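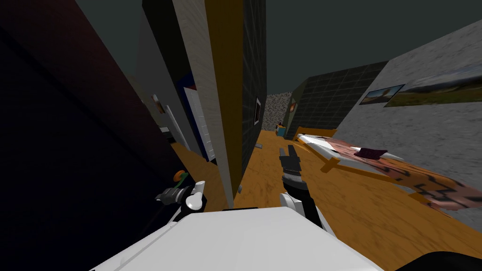 Fjeld: for wooden floors

Fjeld Floor Soap by Orent
Concentrated soap for oiled, waxed and bare wooden floors
Available in 1 litre bottles and 5 litre cans

We've made a lot of soap in Gretunthorpe over the years, and Fjeld is still the one we get most excited about! It's a proper old-style floor soap, cooked slowly from coconut and rapeseed oils, and it leaves behind a very thin layer of natural fats that stays on the boards between washes. Keep using it and that layer builds up into a soft, silky finish which shrugs off muddy boots and makes the next wash quicker than the last.

If you grew up with floors that were scrubbed with flakes from a paper sack, you'll know the smell straight away. If you didn't, it's a bit like clean laundry with something faintly nutty behind it. There's no added perfume in the Plain version, and the Pine version has just a few drops of oil per batch (enough to notice while you're mopping, gone by teatime).

Which one do I need?

Fjeld Plain is the everyday choice and suits any colour of wood. It dries clear and won't change the look of a dark or mid-toned floor.

Fjeld White has a fine white pigment in it. It's lovely on pine, ash and pale oak, where it holds back the yellowing that comes with sunlight and gives that chalky, bleached look. Please don't use it on dark boards, as the pigment will settle in the grain and show. Shake it hard before every use, because the white sinks to the bottom and the first pour from a bottle that's been standing is mostly clear soap.

Fjeld Pine is Plain with the pine oil added. Same soap, same results.

Not sure what finish you have? Put a drop of water somewhere out of the way, behind a door or under the sofa, and leave it for ten minutes. If it sinks in and darkens the wood, your floor is bare, or oiled and getting thirsty. If it sits up in a bead, you may have a fresh oil or wax finish, or you may have lacquer. Lacquered floors don't soak up the fats, so the soap just sits on top and goes streaky. For those, have a look at our Toluseo Gentle Cleaner, which rinses away completely.

How to use it

Sweep or vacuum first. Grit is the real enemy of a wooden floor, and pushing it about with a wet mop does more harm than a month of ordinary walking.

Take two buckets. In the first, mix 50 ml of Fjeld into two litres of lukewarm water. Fill the second with plain lukewarm water for rinsing out the mop.

Dip the mop in the soapy bucket, wring it well and work along the grain, a few boards at a time. Let the soapy water sit for a minute or so to loosen the dirt, then wring the mop out in the rinsing bucket and pick up what's left. Go back to the soapy bucket, wring again and go over the same patch once more. Don't rinse the floor itself with clean water at the end! That last thin film of soap is the part that does all the good.

Change the rinsing water when it goes grey. In a kitchen that can be sooner than you'd think.

Let the floor dry before walking on it in shoes. With a window open it's usually ready in 30 minutes, longer on a damp winter morning. Socks are fine a bit sooner if you really must get to the kettle.

For a newly sanded, bare floor you'll want to build the layer up from scratch. Use a double dose, wash the whole floor three times and let it dry fully between washes. The wood may feel slightly rough after the first wash as the fibres lift. A very light rub with a fine pad takes care of that, and by the third wash it feels wonderful under bare feet.

How often?

Halls and kitchens like a weekly wash. Living rooms can go two or three weeks, and a spare bedroom will be perfectly happy with once a month. In between, a dry mop or soft broom is all you need. If an area starts to look dull and the water drop test shows it soaking in, give it two washes close together and it normally comes back.

Spills and marks

Red wine, tea and beetroot: blot up what you can, then dab on a little undiluted Fjeld with a damp cloth. Leave it for five minutes, wipe and wash as usual. On bare wood you may need to do this a few times over a week or so.

Grease: the same again, with slightly warmer water.

Black heel marks: neat soap on a white nylon pad, rubbed gently along the grain.

Water rings from plant pots: these fade with ordinary washing, though slowly. A cork mat under the pot helps no end.

Steel wool is best kept well away. Tiny bits break off and leave blue-black specks in oak that are a real nuisance to get out.

How far does it go?

A 1 litre bottle makes 20 mop buckets at the normal strength, which lasts most small homes for months. The 5 litre can comes with a screw-in tap (such a good little thing, we should have added it years ago) and works out cheaper per wash. Bottles are made from recycled plastic, and the measuring cap is marked in steps so you don't have to hunt for a kitchen jug.

Storage

Keep it somewhere frost free. Below 18 degrees or so the soap can thicken and look cloudy, and in a cold shed it may set almost like honey. It hasn't gone off. Stand the bottle in a bowl of warm water, give it a shake and it'll pour again. Unopened, it keeps for 32 months. Once opened, try to use it within a year.

Keep out of reach of children. If it gets in your eyes, rinse with plenty of water. The floor can be slippery while it's wet, so do warn anyone likely to come charging through.

Also good for

Scrubbed table tops, wooden worktops, stair treads, untreated garden benches and even unsealed terracotta tiles. We use Plain on our own packing tables in Gretunthorpe and they've turned a beautiful soft silver-brown.

Goes well with

Orent Cotton Mop, wide head
Orent Wringing Bucket, pair
Fjeld Floor Oil, clear or white
White Nylon Pads, pack of four

Sample sachets of Plain and White are available for trying on a spare board. Add them to your basket from the Samples page.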